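Les mains de Nelia

On m'avait dit : tu verras, c'est un travail de débutant. J'étais plutôt flatté ! À Jeltitz, la salle se trouve au-dessus d'un marchand de carrelage, on y monte par un escalier qui sent la colle, et chaque mercredi je m'y sangle dans mon harnais comme un parachutiste sans avion. Ensuite je prends une pince dans chaque main et j'apprends la vie à Nelia.

Nelia, c'est le modèle. Elle n'a pas de corps, enfin pas ici — le sien attend à Tridosberg, dans un atelier où je n'ai jamais mis les pieds. Elle n'a que mes gestes. Quand je saisis quelque chose, elle le saisira peut-être un jour, avec la même petite hésitation au-dessus de la table (on me l'a déjà reprochée, mon hésitation).
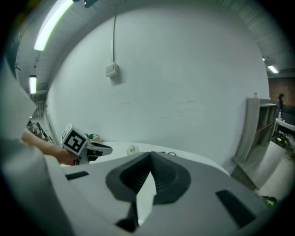 L'approche, au-dessus de la table blanche.

Il nous fallait 3152 gestes pour la fin février. Le matin où commence cette histoire, nous en étions à 508, et le logiciel Ortuño, qui trie tout, venait d'en refuser un paquet avec sa mention préférée : « intention peu claire ». Peu claire ! J'avais pris un objet, je l'avais posé. Que voulait-il de plus, une lettre de motivation ?

Alors je me suis mis à parler à voix basse. Je vais vers toi. Je t'attrape. Je te lâche. C'était idiot, mes collègues entendaient tout, mais mes poignets se sont calmés et Ortuño a accepté la série entière. J'ai recommencé l'après-midi, debout, en me racontant chaque trajet comme à un enfant qui ne veut pas dormir.
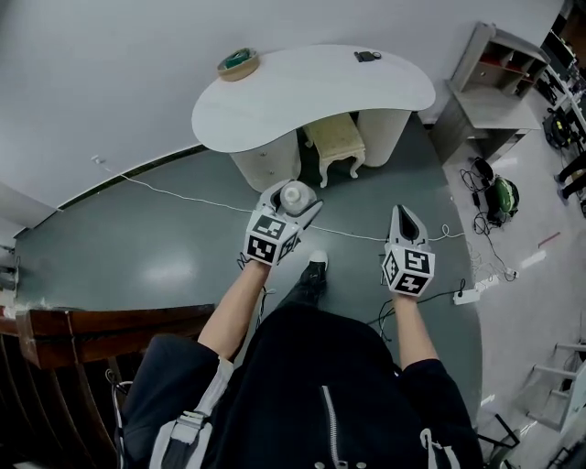 Une pince serrée sur le petit flacon, l'autre ouverte.

Le soir, Tridosberg nous a envoyé la première vidéo du corps de Nelia. Je l'ai regardée dans l'escalier, mon manteau sur le bras. Deux bras métalliques, une table, un gobelet. Elle avançait, et juste avant de toucher le gobelet elle s'arrêtait. Un rien, une demi-seconde. Mon hésitation ! La mienne, celle que j'ai devant les poignées de porte et les gens que je n'ai pas vus depuis longtemps. Ma mère a la même, elle la tient de son père, qui passait pour un homme prudent alors qu'il était seulement myope.

Le message disait : « À corriger. Prévoir quelque 600 exemples plus francs. »

J'ai répondu oui, bien sûr, et le lendemain j'étais là avant huit heures, bien décidé à être franc.
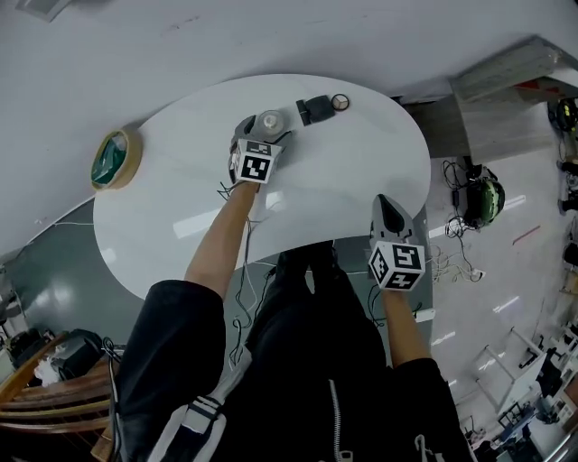 J'ai tenu jusqu'à midi. Des gestes nets, rapides, des gestes de quelqu'un d'autre, et Ortuño les avalait tous sans broncher. Puis, sur le dernier avant la pause, j'ai laissé revenir la demi-seconde. J'ai attendu le verdict, le cœur battant un peu trop fort pour un homme qui déplace des objets. Accepté. Je n'ai rien dit à personne et je suis descendu manger mon sandwich devant les carrelages.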